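Can I freeze cooked lentils and rice together, or should they be separate?

Asked in: Meal Prep and Batch Cooking
Asked 31st January

I cook for myself most nights and I'm trying to get through the week with two cooking sessions instead of seven. My plan is to make a big pot of brown lentils and a big pot of long grain rice, then freeze single portions to take to work. The last time I tried it I mixed them before freezing, and after the microwave the rice was hard on the edges and the lentils had gone to paste.

I have a small chest freezer and a stack of flat Clanitz containers, the 300 ml ones. I don't own a pressure cooker. The lentils get onion, cumin and a can of tomatoes. The rice is plain.

Should I be freezing them apart? And how long do they keep before they start tasting like freezer?

Dexter Calimlim

3 answers

Answer from layug_kitchen (accepted)

You can freeze them together, but the lentils need to be a bit undercooked and the rice needs to go in while it still has some steam in it. Hard edges on rice come from drying out, either in the fridge before freezing or in the microwave after.

What I do:

Cook the lentils until they are just tender and still hold their shape. With brown lentils on my stove that is a few minutes less than the bag says. Drain them if there's a lot of liquid, then add your tomato and onion base.

Spread the rice on a tray so it cools fast. Don't leave it out on the counter for the afternoon. Cooked rice should be in the fridge or freezer within an hour or so.

Pack the rice on one side and lentils on the other, and press the lid down so there isn't much air on top. Leave a little room for the lentils to expand.

To reheat, sprinkle a tablespoon of water on the rice side, set the lid on loosely and microwave until it's steaming all the way through. Stir halfway. Don't reheat the same portion twice.

I use mine within a couple of months. After that it's safe but the cumin fades and the rice gets crumbly.

300 ml is small for a lunch if that's the whole meal. I'd go up a size or pack a boiled egg with it.

Comment from Dexter Calimlim: Thanks. I think I was leaving the rice in the fridge overnight first, so that's probably where it dried out. Will try the tray.

Comment from pw3155: Does this work with red lentils?

Comment from layug_kitchen: Red ones fall apart no matter what. Fine if you want it more like soup.
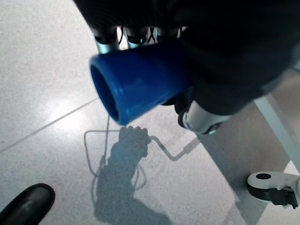

Answer from Mekero

Separate. I've always done separate. Freeze the rice flat in zip bags and the lentils in whatever you have, then you can use the rice for something else if you get sick of lentils, and by March you will be sick of lentils.

Label the bags. Tomato lentils and chili look the same frozen.

Answer from curkent_home

Agree with the first answer on undercooking. A few more things from doing this for a household of 4.

Salt the lentils at the end. I go light before freezing and add more when I reheat, because they always taste saltier to me after a few weeks.

Rinse the rice until the water runs mostly clear. Less starch means it clumps less in the container.

Don't put all the warm containers in the freezer at once. I made 11 portions one time and stacked them in the middle, and the ones in the center were still soft the next morning. Chill them in the fridge first with the lids on, spaced apart, then move them over.

If you want greens in it, add frozen spinach when you reheat. Fresh spinach cooked in ahead of time turns gray.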